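Pitham drawer organizer trays, one year on

I bought a set of these last August when we moved the office supplies out of the spare room and into a hallway cabinet.
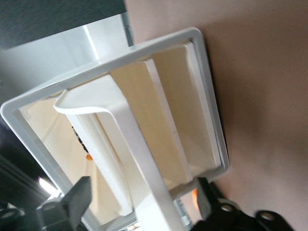
The cabinet has four shallow drawers and I wanted to stop buying tape we already owned. I looked at bamboo first, but the bamboo ones I found came in fixed sizes and none of them fit a drawer as narrow as ours. Pitham sells plastic in six lengths, and you pick what you need.

I ended up with two long trays, three medium and a handful of the small square ones. If you're ordering, measure the inside of the drawer at the bottom, then measure again near the top. Ours are a half inch narrower at the bottom where the slides are mounted, and I had to send one long tray back. The return was easy enough, though I paid the postage.

The plastic is stiffer than the cheap sets from the dollar store. I can pick up a medium tray full of batteries with one hand and it doesn't bend. The corners on the inside are rounded, so you can wipe them out with a damp cloth. I've done that twice. Pencil marks come off. Permanent marker doesn't, even with rubbing alcohol.

The rubber feet are the weak part. They are small stick-on dots and five of mine have come off. Without them the trays slide to the back when you shut the drawer hard. I cut up a roll of Telell shelf liner and put that down first, and the trays have stayed where they are since then. If you buy that liner, get the thick one. The thin kind bunches up.

What we keep in them now, for anyone trying to work out sizes: the top drawer has pens, scissors, stamps and a box of 500 staples that will outlive me. The second has batteries and chargers. The third is envelopes, which don't need a tray at all but I used one anyway to hold the return labels, 100 to a roll. The bottom drawer is paper clips, thumbtacks and the binder clips from my old job. I bought a tub of 1,000 paper clips years ago and it has hardly gone down.

I also tried the Khan expandable tray, the kind that pulls out sideways. It works in a kitchen drawer with forks and knives. For small things it's no good – clips get under the sliding part and jam it. Ours went to the kitchen after two weeks and is still there.

The Aller trays are the closest match to the Pitham ones. They cost less and come with clips that join one tray to the next, which I would have liked. They are also taller, and in a shallow drawer they catch on the frame above. Check your height before you order.

My complaints about the Pitham set, apart from the feet: the lengths on the package are outside measurements, so the space you get is smaller than you expect. An unsharpened pencil won't lie flat in the medium. The small squares don't divide evenly into the long size either, and there is a gap at the end where rubber bands collect.

I'd buy them again for a desk or a cabinet. For a garage or a workshop I'd get something with a lid. Four out of five.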